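Ein Lob auf den Stoffbeutel

Seit ich wieder in Trarnerow wohne, gehe ich fast nur noch mit Stoffbeuteln einkaufen, und ich muss sagen: Ich bin begeistert wie am ersten Tag! Das klingt vielleicht komisch bei einem Gegenstand, der aus zwei Stück Baumwolle und ein paar Nähten besteht. Aber genau über diesen Gegenstand möchte ich einmal ausführlich schreiben, denn meiner Meinung nach wird er völlig unterschätzt, und zwar gerade von den Leuten, die 15 davon an der Türklinke hängen haben.

Der übliche Vorwurf lautet ja, dass wir zu viele haben. Stimmt. Meine Freundin Simin Hashemi hat beim Umzug nach Bolberg einen ganzen Karton nur mit Beuteln gefüllt, und als ich ihn aufmachte, kam mir ihr halbes Leben entgegen: die Buchhandlung, in der sie als Studentin gejobbt hat, zwei Kirchenchöre, ein Käseladen, den es längst nicht mehr gibt. Sie wollte alle weggeben. Ich habe heftig protestiert (und vier davon mitgenommen).

Ein Beutel wird nämlich erst dann überflüssig, wenn er hängen bleibt. Wer ihn benutzt, und zwar für alles, der merkt schnell, was er kann. Lebensmittel sind da nur der Anfang. Ich trage darin die Wäsche zur Nachbarin, die Pfandflaschen zum Markt, die Schuhe zum Schuster. Und am allerliebsten nehme ich ihn für den Einkauf, den sonst keiner schön findet, also Spülmittel, Shampoo und was sonst im Haushalt ausgegangen ist.
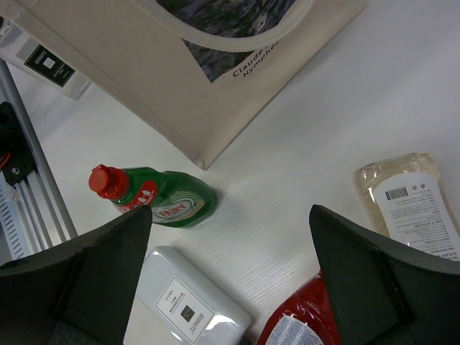 Diese Sachen sind schwer und glatt, und in einer dünnen Tüte rutschen sie ständig gegeneinander, bis unten eine Ecke durchsticht. Fester Baumwollstoff macht das alles mit. Wenn der Henkel breit genug ist und ordentlich abgesteppt, schneidet er auch nach zwanzig Minuten Fußweg nicht in die Schulter. Auf den Henkel kommt es überhaupt an! Ich drehe im Laden jeden Beutel um und schaue mir zuerst die Ansatznähte an, was mir schon manchen fragenden Blick eingebracht hat. Ein einfacher Steppstich reicht für einen Roman, für drei Flaschen Reiniger möchte ich bitte ein vernähtes Kreuz sehen.

Und dann das Motiv. Shahram Taheri, mit dem ich über solche Dinge herrlich streiten kann, findet Kunst auf Beuteln albern. Monets Seerosen gehören für ihn ins Museum und haben neben Spülmittel nichts verloren. Ich sehe das genau andersherum. Im Museum stehe ich einmal alle paar Jahre, eingekeilt zwischen Audioguides, und nach 90 Minuten tun mir die Füße weh. Einen Beutel mit einem Bild darauf habe ich jeden Tag in der Hand. Natürlich ist der Druck grober als das Gemälde, die Farben sind andere, und irgendwann verblassen sie. Trotzdem freue ich mich an der Kasse darüber, jedes Mal, und mit Fremden bin ich auch schon deswegen ins Gespräch gekommen.

Was ich mir wünsche, ist ein bisschen mehr Sorgfalt. Beutel darf man waschen, man darf sie flicken, man darf sie sogar bügeln (ich tue es, Shahram lacht). Einen habe ich inzwischen zweimal am Boden verstärkt, mit einem Rest Vorhangstoff, und er sieht besser aus als vorher. Und wer wirklich zu viele hat, kann sie weitergeben, am besten gleich gefüllt. Eine Flasche Saft hinein, ein Brot, ein Glas Marmelade, und man braucht kein Geschenkpapier. Simin hat zu Weihnachten übrigens einen ihrer vier zurückbekommen, den vom Käseladen. Sie trägt ihn jetzt jeden Tag.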